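Chapter 9
Teaching by Hand: Demonstration and the Two-Finger Gripper

Posted Thursday, November 9, 2023
14 shares | 2 comments

Up to now every motion in this book has been one you typed. You worked out the joint angles, wrote them into a file and watched the arm carry them out (or thump into the bench, which happens to every club at least once!). In this chapter you put the keyboard aside and do the job yourself, with a gripper in each hand, while cameras and markers keep track of where your hands went. Later the recording becomes training data, and the arm learns the task from you.

It's the most fun you'll have in the whole course, and it's also where the Gavier Cup gets decided. Teams enter with one household task and a set of demonstrations, and the judges run the trained arm on objects it has met and objects it hasn't. Our club's entry last season, which we called Clokadlow, had 204 usable demonstrations when it went in. We'd recorded plenty more and thrown them out, mostly for silly reasons: a sleeve across the lens, a marker turned away, someone stopping to chat halfway through a grasp.

You'll need a table with a clear patch to work on, a few everyday objects of different shapes, and a partner. Tape down any cords on the floor before you start, as your eyes will be on your hands. Start with thin things and then move on to chunky ones. A stick and a rounded case ask for very different openings of the jaws, and you'll feel the difference in your fingers straight away. 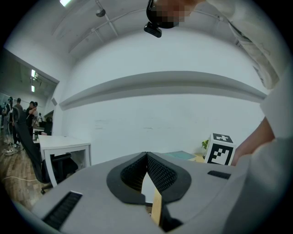 A light wooden stick at the jaws in the first picture, a black rounded object in the second.
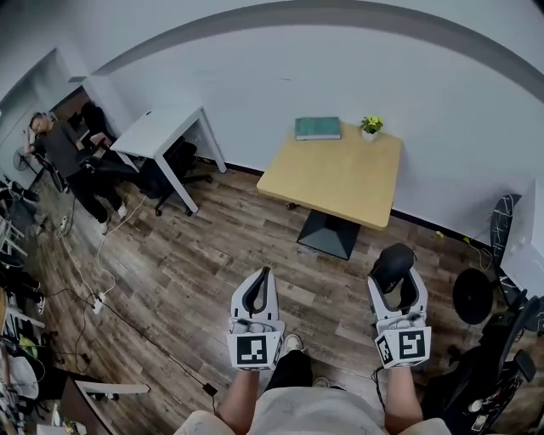
9.1 What a demonstration records

Each gripper gives you two streams that matter. One is the pose, meaning where the gripper is and which way it's pointing. The other is the jaw width, from fully shut to fully open. In the Notik software both are saved against the same clock, and a single good session can fill 2600 rows before you've noticed the time.

Open one of your own files and scroll to the moment of the grasp. The width shrinks, then holds steady while the pose keeps changing. That flat stretch is the object being carried! Mark its first and last rows in your logbook, as you'll want them again in Activity 2, where we trim the pauses off each end.

Related
Chapter 8: Joint limits and how to respect them
The Adebisi worksheet on coordinate frames
Keeping a team logbook for the Gavier Cup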